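Chapter 4
Going to See the Machines

By the end of this chapter you should be able to:
describe a manipulation task in terms of what is held, what is moved and what is left alone
tell a one-arm task from a two-arm task, and say why it matters
attend a demonstration and come home with notes that are of some use to you

Sooner or later everyone who studies automation is invited to an open day. There will be a car park with cones in it, a badge on a string, and a biscuit. There will then be a robot, and a room full of adults will fall silent while it picks up something a toddler could have picked up on the way to breaking something else.

This chapter is built on one such visit, to the Staren workshop in March. Staren opens its doors to colleges once a year and lets in 200 people over an afternoon, in batches, with a film at the beginning and a shop at the end. We skipped the film. The demonstration we had come for goes by the name of Grillik, and it concerns a brush, a tray and a small grey block with a hole in it.

If that sounds modest, good. Most of the mistakes beginners make about robots come from watching the exciting ones. A machine doing a backflip teaches you very little that you can write down. A machine trying to bring a paintbrush to a block has to deal with nearly every problem in this book, and it does so slowly enough for you to take notes.

Look first at the table, before you look at any arm. Ask what is on it and which of those things belong to the job. At Staren the block and the brush in its tray were the job. The brown bottle and the cocktail glass lying on its side were there as well, and a planner has to know about them, if only to keep its elbows to itself. Visitors always ask about the glass. Hardly any of them ask about the block.
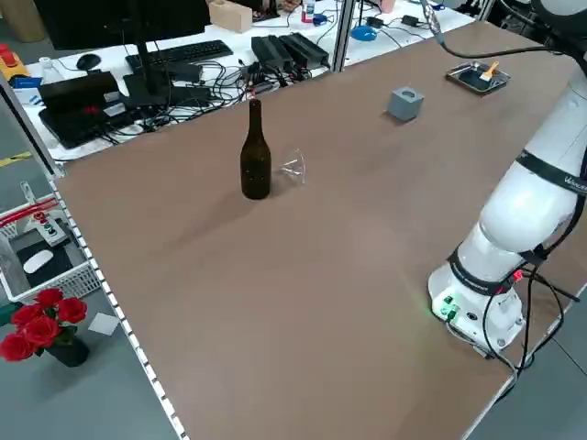
4.1 One hand or two?

Try painting a matchbox with one hand. The brush pushes, the matchbox slides, and before long you are chasing it across the table like a cat with a bottle top. You will solve this without thinking by picking up the matchbox in your other hand. A robot with two arms may do the same, but somebody has had to think about it first, generally for several months.

Once both objects are off the table, neither has a fixed place any longer. Each arm knows where its own gripper is, give or take a small error, and the two small errors meet in the middle. An arm that is slightly wrong about a table can often get away with it. Two arms that are slightly wrong about each other will miss, or will meet with a click that makes the back row of visitors wince. 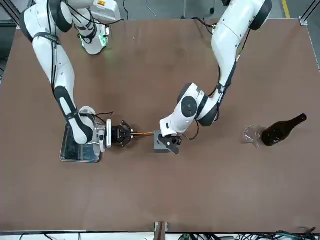
Fig. 4.2 The right gripper holds the stick level while the left holds the block.

Note that the grippers face one another. Had both come straight down from above, in the manner of a fairground grabber, their wrists would have been competing for the same patch of air. Working out who gives way to whom is called coordination, and it takes up most of Chapter 5. Our guide at Staren called it "manners", and you may prefer her word when you get to the equations.

4.2 Picking up and putting down

A grasp looks like a single event. Treat it as four: approach, close, lift, check. Students tend to write down the second and forget the rest, which is how one comes to program a gripper that closes beautifully on nothing and carries it across the room with great care.
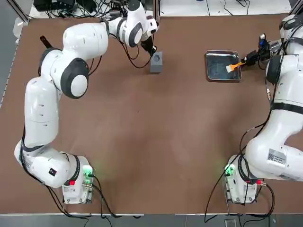 Releasing deserves the same respect. An object let go a little too high will drop, tip and roll somewhere inconvenient, and the next run begins with the world not as the program remembers it. Hong, the control package we shall be using from Chapter 6, treats a release as a step in its own right, with its own check at the end. You will find this tedious for a week and then be grateful for it.

How often must a thing work before we say that it works? The Staren handout claimed more than 4000 runs of the brush task. It did not say how many had gone well. This is a perfectly normal handout. When you are given a large number at an open day, thank your host and ask for the other number, the one that belongs underneath it.

4.3 Before you go

Your own visit will probably be to Bikico, whose open day is smaller and whose biscuits are better. Take a pencil. Stand at the side of the table if you are allowed to choose, where you can see the gap between a gripper and its target. Watch at least 2 complete runs before writing anything, and during the next one keep your eye on a single arm from start to finish. It is harder than it sounds, as the other arm will always seem to be doing something more interesting.

Then draw the table from memory, with everything on it, including whatever the robot never touched. Bring the drawing to class. We shall need it for Exercise 4.1.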